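How far does a toy car roll? My friction project

I picked friction because I thought it would be easy, and then I spent most of July crawling about on my nan's hall floor with a tape measure. Still, it was good fun!

My question was whether the surface matters more than the weight. I built a ramp out of a shelf and some books, and let a car go from the top without any motor running. Then I measured from the bottom of the ramp to where the front wheels stopped. I tried 4 surfaces: lino, short carpet, a bath towel and the paving outside. Each one got 7 runs, and I threw out any run where the car hit the skirting board (quite a few on the lino). 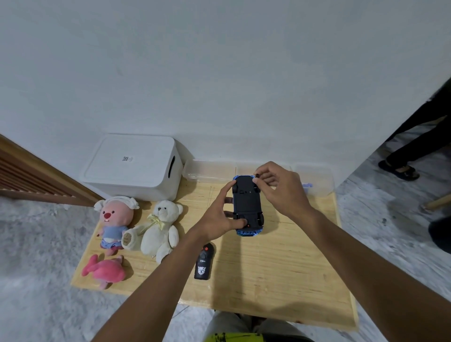

A radio-controlled car turned over to show the wheels, with its 27MHz handset.

On lino the best run was 540 cm, which I honestly didn't expect, and my brother Costel Anghel made me measure it twice. The towel was hopeless. The car got some 70 cm and then just sat there in the fluff. Carpet was somewhere in between, and the paving was all over the place, as the car kept catching the gaps and turning round.

For the weight part I taped coins to the roof. It went a bit further on lino, but hardly any different on carpet, so I think the surface wins. Mr Marinescu says I should have changed the ramp height as well, and he's probably right, but I'd run out of books and it was already Friday.

If I did it again I'd use a longer hall. I'd also clean the wheels between surfaces, as I only thought of that after the towel.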